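What Does a C-Clamp Do?
From the How Tools Work pages of the Patby Tool Library
Written by Arnel Dumlao
For readers in grades 3 to 5

Your hands are good at holding things, but they get tired. They also can't do two jobs at the same time very well. If you glue two pieces of wood together, you have to press them until the glue gets hard, and that can take hours. You can't stand there pressing until bedtime.

A clamp is a tool that holds on for you. There are many kinds. A clothespin is a small clamp. So is the clip on a clipboard. The kind we will look at on this page is called a C-clamp. People who fix things at home use it, and so do carpenters, metalworkers, and people who build sets for school plays. In some places it is called a G-clamp, because with the screw in it the shape looks more like a G.

The parts of a C-clamp

The biggest part is the frame. It is one curved piece of metal shaped like the letter C. Many frames are made of cast iron. To make cast iron parts, workers melt iron until it is liquid and pour it into a mold, the way you pour batter into a muffin pan. When the iron cools, it keeps the shape of the mold. Then the frame is usually painted so it won't rust.

The two ends of the C are called jaws. One jaw stays still and has a flat face on it. The other jaw has a hole with grooves cut inside. The grooves are called threads.

The screw goes through that hole. It is a long metal rod with threads on the outside that match the threads in the hole. The screw can only move forward or back if somebody turns it.

At one end of the screw is the handle. On many clamps it is a short bar that goes through a hole in the screw and makes the shape of a T. At the other end there is usually a small round foot called the swivel pad. It can tilt a little, so it sits flat even when the thing you are clamping is not quite flat.

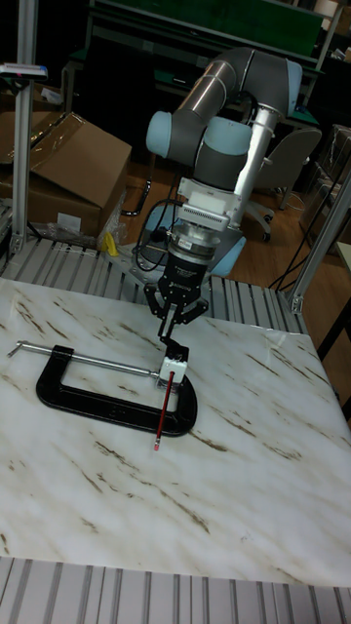
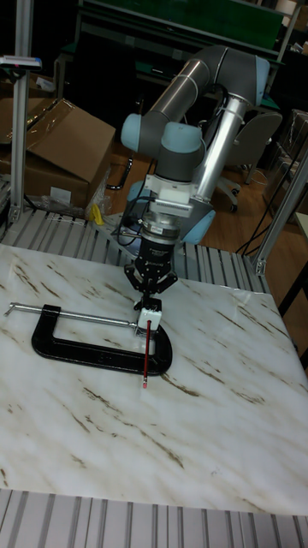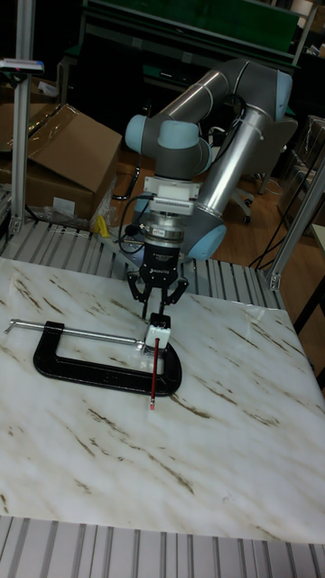

A black C-clamp lying flat, with its long silver screw and T-handle.

A screw is really a ramp that has been wrapped around a rod. Think about walking up a steep hill. Going straight up is hard. If you take a path that winds around the hill, you walk farther, but each step is easier. The threads of a screw are like that path. When you turn the handle once all the way around, your hand travels in a big circle, but the screw only moves forward by the width of one thread. You trade a lot of easy turning for a small amount of strong pushing. The silver screw on the black clamp is long, so it would take a lot of turning to get from one end of it to the other. The handle sits out at the far end, where there is room for your fingers to go around.

You can see the ramp for yourself with paper. Cut a piece of paper into a triangle with one square corner. Color the long slanted edge with a marker. Now lay a pencil along the shortest side and roll the paper around it. The colored edge will wind around the pencil like the threads of a screw.

Why the handle is a T

Try to open a jar by turning the middle of the lid with one fingertip. It is almost impossible. If you hold the outside edge of the lid, it gets much easier. The farther your hand is from the center, the more your push counts. That is what a lever does.

The T-handle works the same way. The bar sticks out on the sides of the screw, so your hand is farther from the center than it would be if you held only the rod. On many clamps the bar can slide from one side to the other. This helps if the clamp is close to a wall or a table leg and the handle bumps into something. You slide the bar across and keep turning.

Do not put a pipe over the handle to make it longer. Some grown-ups do this to get the clamp extra tight. It can bend the bar or crack the frame.

Why the clamp does not let go

When the screw is tight, the wood is pushing back on it. So why doesn't the screw spin backward and come loose?

The answer is friction. Friction is the rubbing that slows things down when two surfaces touch. The threads on the screw press hard against the threads in the jaw, and the rubbing between them keeps the screw where it is. The ramp of the threads is also very gentle. A toy car will roll down a steep ramp, but a book set on a ramp that is nearly flat will stay put. The clamp stays shut until somebody turns the handle the other way.

Which way do I turn it?

Stand so you are looking at the end of the screw with the handle on it. Turn the handle to the right, the way the hands of a clock go, and the screw moves into the C. Turn it to the left and the screw backs out. Jar lids and garden hoses work the same way.

How to clamp two pieces of wood

Ask a grown-up to work with you the first time. A big clamp is heavy, and it hurts if it lands on your foot.

You will need two flat pieces of wood you want to join, wood glue, two thin scraps of wood, a damp rag, a pencil, and a C-clamp.

1. Put the two pieces together without any glue. Look for gaps.
2. Draw a light pencil line where the edge of the top piece should be. This helps you put it back in the right spot.
3. Take the pieces apart. Spread a thin layer of glue on one of them.
4. Put them together again along your line.
5. Open the clamp wide enough to fit over everything with room to spare.
6. Put one scrap under the stack and one on top. The scraps keep the metal from making dents.
7. Slide the clamp over the edge and turn the handle to the right until the pad touches the top scrap.
8. Check your pencil line. Wet glue is slippery, and pieces like to slide.
9. Turn a bit more until the clamp feels firm and a little glue comes out along the edge. Stop there.
10. Wipe off the extra glue with the rag.

Leave it overnight. In the morning, turn the handle to the left, hold the clamp with your other hand, and lift it away.

If you squeeze too hard, you push out nearly all the glue, and the wood will not hold as well. New clampers often do this. Firm is enough.

Choosing the right size

C-clamps are named by how wide they open. A 3-inch clamp can hold something up to 3 inches thick. There are clamps so small they fit on your thumb, and there are clamps too heavy for most children to lift.

There is another measurement called throat depth. This is how far the clamp can reach in from the edge of your work. If you need to press on the middle of a wide board, a C-clamp may not reach, and you will need a different tool.

The opening should be only a little bigger than your work. If you use a very large clamp on a very thin board, most of the screw hangs out past the jaw. It gets in the way, and it is easy to bump with your elbow.

Taking care of a clamp

Brush sawdust out of the threads with an old toothbrush. If the screw is hard to turn, put one drop of light oil on it and run it in and out. Wipe off what is left, or it will get on your wood. Dried glue can be picked off with a wooden stick. Store the clamp somewhere dry, with the screw closed most of the way so the threads do not get knocked.

Words to know

Cast iron: iron that was melted and poured into a mold.
Friction: rubbing that slows or stops things that touch.
Jaw: one of the two ends of a clamp that do the holding.
Lever: a bar that makes a push or a turn stronger.
Swivel pad: the small foot at the end of the screw that can tilt.
Thread: the raised ridge that winds around a screw.
Throat: the space inside the C.

Find more screws at home

Look at a piano stool, a light bulb, a water bottle, a vise in a garage, and the bottom of a glue stick. Each one has a thread somewhere. Some of these screws hold things together and some of them move things. Make two lists and decide which screw goes on which list. The glue stick is a good one to argue over.

Borrowing a clamp

Children can borrow small C-clamps from the Patby Tool Library with a grown-up's card. They are in drawer 221, next to the Mamani Street door. Our booklet on simple machines has 32 pages and is free at the desk. The next page in this series is about the hand drill.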